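Join the Lulero Home Sewing Circle: Call for Participants

We are looking for 15 people who like clothes, or who used to like clothes, or who have a chair in the corner of the bedroom with a pile of mending on it that has been there since last winter. If you have a needle, some patience and two free evenings a month, we would love to hear from you.

Lulero is a small clothing repair and alterations studio in Skirbridge. We take in trousers, put zippers back into jackets, save a great many coats that their owners had nearly given up on, and run classes in the back room in the evenings. Over the years we have written down how we do things, first on scraps of pattern paper and later in a binder that won't close any more. Now we are turning the binder into a proper home course, to be called the Sequeira Course after the street where we had our first shop, and before we print it we want it tried out by people who have never met us and can't lean over the table to ask what on earth we meant by "ease the fullness toward the notch."

So this is a call for people to work through the course at home, on their own clothes, on their own kitchen tables and beds and ironing boards, and to tell us where it made sense and where it lost them.

What you would be doing

The trial runs from January through to the spring. Every other week we'll mail you a printed lesson and a small envelope with whatever that lesson needs in the way of thread, elastic, interfacing or hooks. You read the lesson, you do the job on something of yours, and you write us a page or so on how it went. It can be handwritten. It can have coffee on it. We would much prefer a grumpy, honest page to a polite one, so please don't spare our feelings.

The lessons start gently. The first is on threading and knotting and sewing on a button so that it stays there, and the second is a plain hand hem. After that come seams that have split, pockets that have worn through, and a long lesson on elastic, which grew so much in the writing that it may end up as two. Then there is darning, taking in a side seam, replacing a waistband, and at the end a lesson where you choose the project yourself and we keep our mouths shut.

Each lesson should take you an evening. Some people will be done sooner and some will need a second sitting, and both are useful to us. Please write down your start and finish times as you go, including the bits where you went to look for the scissors.

Twice a month we also hold a get-together, one in the afternoon at the studio and one by phone in the evening for those who live farther out. You only need to come to one of them. They last 90 minutes, and a good part of that tends to go on tea and on admiring each other's buttonholes.

Who we are looking for

You don't need any experience. We'd like a real mixture, so that the course gets tested by all sorts of hands. We have plenty of friends who sew beautifully, and they have been very kind about the binder, but they already know what a stay stitch is and their eyes slide right over the places where we forgot to explain it.

We would especially like to hear from:

Complete beginners, including people who were put off sewing at school.
People who sew by machine but have never been comfortable with hand work, or the other way around.
Left-handed sewers. Our drawings were all made by right-handed people and we suspect it shows.
Anyone who finds fine work hard on the eyes or the fingers. We want to know which lessons can be made kinder.
People who look after other people's clothes as well as their own, with all the school trousers and work shirts that go with that.

You should be 18 or over, able to receive mail at a regular address, and fairly sure that you can stay with us until the spring. Life happens, of course, and if you have to drop out we won't hold it against you, but if you already know that February is going to be impossible, it may be kinder to yourself to wait for the next round.

What you will need at home

A pair of scissors that cuts fabric cleanly, a packet of hand needles, pins, a tape measure, an iron, and decent light. A sewing machine is welcome but not required, and every lesson can be done by hand. If you are missing any of the small things, tell us in your letter and we'll put them in your first envelope.

You will also need clothes to work on. Please use your own, and please start with things you wouldn't cry over. We ask everyone to set aside a little heap before the trial begins, with something that has buttons, something with a hem, something with a waistband and something stretchy. Wash them first – old detergent and lint do dull a needle – and then leave them where you'll see them.

Space matters less than people fear. A cleared table is lovely if you have one. Plenty of us learned on the floor or on the end of a bed, with a tablecloth thrown over the covers to keep the pins from vanishing into them, and the first lesson has a page on setting up wherever you happen to be. Dark clothes are the ones that cause the most sighing, because black thread on black cloth is hard to follow for anyone, and we suggest laying them over something bright or patterned so that at least you can find the edges.
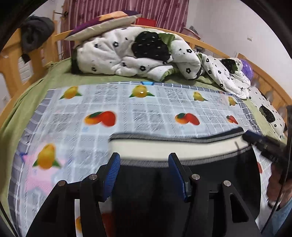

One reader of the early draft wrote back that she had skipped the page on dark fabrics entirely, gone straight to the hem, and sewn the front of a skirt to the back of it, and would we please move that page to the beginning and print it in larger type. We have done both, and it's exactly the sort of letter we hope to get from you.

What we can offer

We pay every participant $500 for the full trial, half of it at the midpoint and half when your last page reaches us. If you leave before the midpoint, we'll still pay you for the lessons you finished. All materials and postage are on us, and there is a stamped envelope in every packet for your notes.

You'll also get a bound copy of the finished course, with your name in the front if you would like it there, and a standing invitation to the open evenings at the studio. We can't promise it will turn you into a tailor, but you should come out the other side with a smaller mending pile and a good deal less dread about the next split seam.

For those coming to the afternoon get-togethers in person, we can cover your bus or train fare within the county, and the bus from Honemthorpe stops roughly 2 minutes' walk from our door. The studio is on the ground floor, there is one low step at the entrance, and we have a ramp that we're happy to put out if you let us know. Children are fine so long as they're content with the button tin.

What we'll do with your notes

Your pages will be read by the people writing the course and kept in a folder at the studio. We may want to quote a line here or there in the printed version, and if so we'll ask you first and show you exactly how it will appear. We won't pass your address on to anyone, and you won't start getting catalogs from us.

You are welcome to send a snapshot of your finished mend if you feel like it, but it's your words we are after, and nobody will be marked down for wobbly stitches. There are no marks.

How to apply

Write us a letter of a page or less, by mail or dropped through the door of the shop in Skirbridge. Please tell us:

Your name, address, and the best way to reach you.
What sewing you have done, if any, and how you felt about it.
Which hand you sew with, or would.
Whether you would come to the afternoon get-together or join the evening phone call.
One piece of clothing you own that needs mending, and why you haven't done it yet.

That last one is the part we look forward to, so please don't rush it. We once had a whole side of paper about a raincoat lining and read it out loud over lunch, with the writer's blessing.

Letters should reach us by the end of November. We'll reply to everyone, whether or not we have a place for you, before the holidays. If we get more letters than places, we'll choose with an eye to having that mixture of hands, and we'll keep the rest on file for the next round, unless you ask us not to.

If you have a question before you write, come by the shop. We are there until 5 p.m. most days, and someone will put down their pins and talk to you. If the lights are on in the evening, there's a class going, and you may tap on the window, but do give us a moment to get to the end of the row.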